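I have a soft spot for live albums, the scruffier the better, and I do wish bands would stop tidying them up afterwards. Ladefoged put theirs out in December, 53 minutes of it, and somebody has scrubbed away every cough and dropped glass.

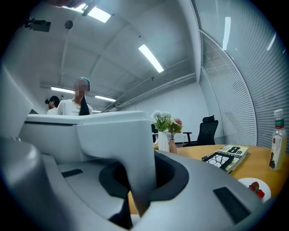
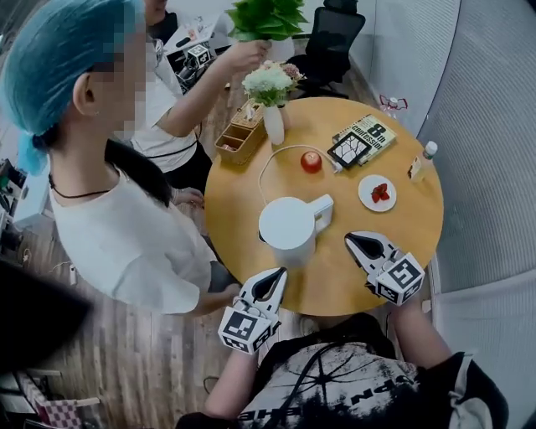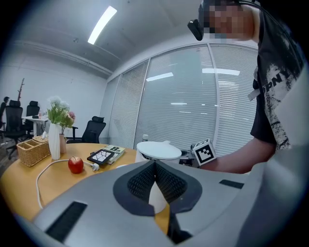

Grippers up close, and at the round table with the kettle

Compare the old Tenia record, taped in front of 100 people -- you can hear the singer lose her place in track 7 and the whole room sing her back in. I've played that bit more than anything else I own, and it still makes me grin like a fool over the washing-up. Leave the mistakes in, please, and the chatter too!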